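16 October 2024

Up at stupid o'clock, couldn't get back to sleep, so started on the bathroom. Kettle on first. Then the vanity, which I have been putting off since we got the letter from the agent. Out by the 25th. Fine. Plenty of time. (Not plenty of time.)

Bottom drawer was the worst. Dried up mascara, hair ties all knotted together, a hotel sewing kit, sunscreen that went off two summers ago. Half a packet of bobby pins loose in the back corner, rusty, left a brown mark I'll have to get off before the inspection. Tried bicarb. Bit better. Try again tomorrow with the toothbrush.

Mészáros rang at eight about the van. $215 for the half day, extra if they have to do the stairs twice, and of course they will have to do the stairs twice, has he seen the couch. Said yes anyway. The other mob never rang back. Need to measure the stairwell, he asked and I made up a number. Must do that tonight before I forget wich number I said.

Bins. I've got a system now. Cardboard for books and kitchen, garden bags for the op shop, and the big grey bin for whatever I'll still be using up to the last day, so it doesn't get taped into a box and lost for a month like last time. Last time it was the can opener. Ate cereal for tea.

So far the grey one has hardly anything in it. The green scissors, the wooden brush, the blue bottle. Scissors went in first, I'd already lost them once this morning under a pile of towels and had to open a roll of tape with my teeth.

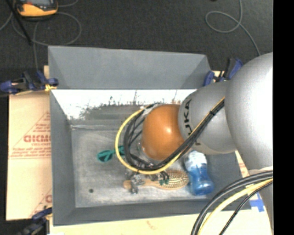 Photo: Vimala Krishnan

Brush is the one with the light brown handle, had it since uni. Nearly chucked it. Some of the finish has gone sticky where I hold it, and Mum gave me a perfectly good one from Clatik at Christmas, still in the wrapper, in the op shop bag now. Feel bad. Not bad enough to get it out again. Might get it out again.

Should have put the lid on the bottle tighter before it went in tilted with everything else, keep thinking about that. Check it. CHECK IT. Stand it up in the corner with a tea towel round it.

Tan sheets are down over the carpet, good, because that charcoal carpet shows every speck of fluff and I've already vacuumed it twice this week. The landlord wants it steam cleaned with a receipt. Rang for a quote, put on hold, hung up.

Lunch was toast over the sink. Plates all wrapped. Don't know why I wrapped the plates so early.

Arvo: linen cupboard. Who needs this many pillowcases. None of them match. Kept the flannelette ones, kept the blue striped ones, the rest to the vet if they still take them for the cages, ring and ask. Found the spare doona cover I acused Dan of leaving at the beach house. Did not tell Dan. Will tell Dan eventually.

Bikitz boxes came at three, flat packed, smaller than they looked on the website. Good for shoes, useless for anything else. Folded a couple up, got the flaps wrong, gave up, had a biscuit. They'd do for the bathroom stuff I suppose, once the last day comes and the grey bin has to be emptied out and go in the car.

Things that still need a home: the iron, the good lamp, passport folder, the fish-shaped jug, the drill charger (no sign of the drill). Email sitting at 127 unread, most of it power companies. Have to do the change of address for the bank, rego and the library. Did the library. Small fine. Paid it.

Walked past Hernus Street on the way back from the letterbox to look at the new place from outside. Blinds down. Somebody's left a pot plant on the step, hope it stays, it's a nice one. Rosemary maybe. Kitchen window is smaller than I remembered.

Tea was the last of the freezer dumplings. Bath after, couldn't find the plug, packed it. Shower then. Then had to go out in a towel to fish the brush out of the grey bin, so the system works, I'd say.

Tomorrow: stairwell, vet, rusty mark, top of the wardrobe. Buy more tape. Bottle!! Still haven't checked it. Going now.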